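Home | Features | Research | Archive | Subscribe

Teaching the Empty Hand: A Gidmont Study of What Robots Learn Between Grasps
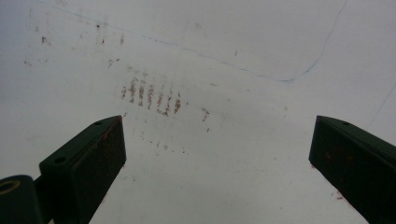 For most of the past decade, researchers who train robots by demonstration have treated the moments between grasps as waste. A person guides a gripper through a task, the recording is stored, and before training begins the stretches in which the fingers hold nothing are trimmed away. The practice saves storage and computing time. A study completed at the Gidmont laboratory in November suggests that it also removes something the robot needs.

The work was led by Lizelle Mokgethi, whose group studies how machines learn ordinary handling tasks such as sorting, wiping and stacking. Her team compared two versions of the same control program. Both learned from 390 demonstrations made by people using hand-held grippers fitted with a camera. One version received the trimmed recordings, as is customary. The other received every recording whole, including the approach to the work surface, the pauses and the withdrawal of the open fingers.

The two programs were then tested on a robot arm in the laboratory, on tasks they had met in training but with the objects set down in new positions. The program trained on trimmed recordings completed 61 percent of its trials. The program trained on whole recordings completed 75 percent.

"We had expected a small difference, and we had expected it in the other direction," Mokgethi said. "Our concern was that the idle portions would teach the robot to be idle."

That concern had some basis. In an early round of trials, the program given whole recordings sometimes stopped above the table and stayed there. The team traced the fault to long pauses at the start of certain demonstrations, when the person had begun recording before deciding what to do. The remedy was modest. Pauses beyond a set length were shortened, and the rest of the open-finger material was kept.

The analysis of failed trials forms the longest section of the report. Programs trained on trimmed data tended to fail early. The arm came down at a poor angle, or closed its fingers short of the object, and it then had no learned means of backing away. Demonstrators, by contrast, withdraw and try again as a matter of course, and they do so with the fingers open. Once those passages are cut, the record shows a series of successful grasps with little indication of how they were reached.

A second finding concerns surfaces. Work tables in daily use collect marks, and a program that has seen few bare stretches of table may treat a stain or a line of ink as something to be picked up. In a separate test on marked surfaces with no object present, the trimmed program closed its fingers on nothing in 23 trials. The report does not offer a full account of the cause, and the group plans a further series using tables of several colors and finishes.

Stepan Sydorenko, who manages data preparation for the project, has since revised the laboratory's procedures. Recordings are now labeled by phase and kept entire, and the decision to leave anything out is made at the time of training. The labeling tool, known within the group as Herkirel, marks each change in finger opening and allows a reviewer to correct it by hand. Sydorenko estimates that the added review takes one person an afternoon for each batch.

The authors are careful about the reach of their results. All of the tasks were performed on flat tables, with one design of gripper, and none required two hands. A partner group at Porkari has agreed to repeat the comparison with its own equipment and its own demonstrators. Mokgethi's team will supply the labels but will take no part in the trials until the results have been recorded.

Reader comments

dwhitlock: We trimmed everything in our shop for years because of disk space. Would like to know how long a pause has to be before they shorten it. The article doesn't say.

M. Carnegie: Was the camera the same on the hand-held tools and on the arm? If not, that could account for part of the gap.

tablesaw_ann: The part about stains made sense to me. My robot vacuum avoids a dark patch on the hall floor and has done so since the day I bought it.

R. Osei: Good to see the early failures reported along with the rest. I look forward to the Porkari numbers.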